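Ekura has revised its household guidance on printed seat covers, and Unnur Dalsgaard, who edits the series, discussed the changes in an interview for the December 2024 bulletin.

"A cover with a pale background should be cleared before it is wiped," Dalsgaard said. "Spoons and scraps of tissue are easily folded into the cloth."

The guidance now runs to 37 pages, of which six deal with fabric.

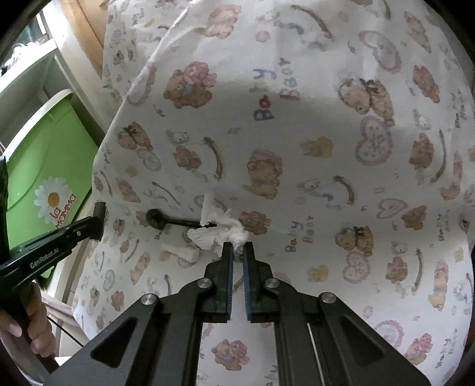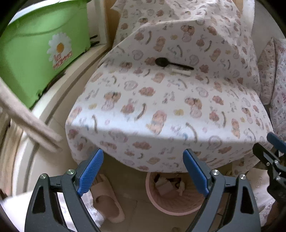

Bear-print cloth, with a green tub standing to the left.

Ditte Brynjólfsdóttir disagreed on one point, saying that the cover should come off the seat altogether each evening and be shaken outdoors. Dalsgaard accepted that this was sound practice in August, but said few households would keep it up through the winter. The section on washing remains under review.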